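4.2 Household tasks

The shop-floor results in 4.1 will have left the reader in a reasonably good mood. Parts arrived in trays, trays arrived in the same spot, and the arm did what arms have done for decades. We now turn to the house, where none of this applies and where the mood should be adjusted accordingly.

The household portion of the Jekemari task set was run with the same arm, the same controller (Stevar) and the same grasp planner (Skosora) used for the bench work. No retuning was allowed between the two portions. We made this rule early, when we were optimistic, and kept it afterward for reasons of pride. Of the 3,022 logged attempts, 1,739 were household chores and 1,283 were shop-floor jobs. The chores covered wiping, putting away, picking up dropped things, opening drawers and folding tea towels. Folding was included at the request of everyone who heard about the project, and it is reported separately in 4.4 so that it doesn't spoil the averages.

An attempt was scored as complete if a reasonable adult, walking in afterward, would not feel moved to redo it. This is a stricter standard than it sounds. A mug placed upside down on a shelf counts as put away. A mug placed upside down on another mug's handle does not, even if it stays there all afternoon. Two scorers judged each attempt from the final state alone, without knowing which controller settings had been used, and disagreements went to a third.

Most of what the planner knows about a chore comes from the small camera at the wrist. This view has a well-known weakness, which is that a fair share of it is taken up by the robot. Figure 7 gives a typical example over pale wooden surfaces. The housing and finger are plain enough, while the wood behind them is out of focus, and whatever sits at the very bottom edge is anybody's guess. We asked Skosora to plan from views of this sort all season. 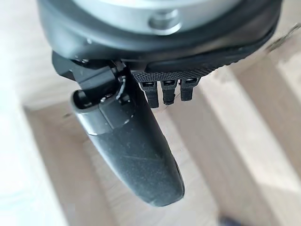
Figure 7. Wrist camera view in the household portion. The long black finger, with its scuffs, reaches down from the bracket beneath the round housing; three short prongs hang to its right.

4.3 Where the time went

Of the 1,739 household attempts, 1,408 ended with the object in question somewhere other than where it began. We mention this figure first as it is our best one. Movement is not tidiness, as any parent of a toddler can confirm, and the completion rates in Table 5 are lower for every chore except wiping. Wiping did well partly on merit and partly on account of our scoring rule, under which a clean table that has been wiped looks a great deal like a clean table that hasn't. We have since changed the starting condition to include jam.

The larger cost was time. The median put-away attempt took 12 minutes, most of it spent deciding. Stevar's motions were quick once it had been told what to do. The planner, however, would propose a grasp, move closer, receive a new view in which its own finger covered the object, lose confidence, back off, and find the object again with what we can only describe as fresh interest. We called this behaviour dithering in our notes and have kept the term, the reviewers of an earlier draft having failed to suggest a kinder one.

Dithering was worst with small items lying close to an edge and with anything the same colour as the surface under it. It was mild with large, dark items. Fixing a second camera to the wall of the Rudd test kitchen shortened the median but introduced a new failure, in which the two views disagreed and the arm waited politely for them to sort it out.

A person doing the same put-away chores in the same kitchen did not require a planner, and was also able to answer the phone. We don't offer this as a formal baseline. The instructions given to human participants differed in wording from the task files, and one drawer was repaired between the two sets of trials. Timings for both are in Appendix C, with the drawer attempts marked.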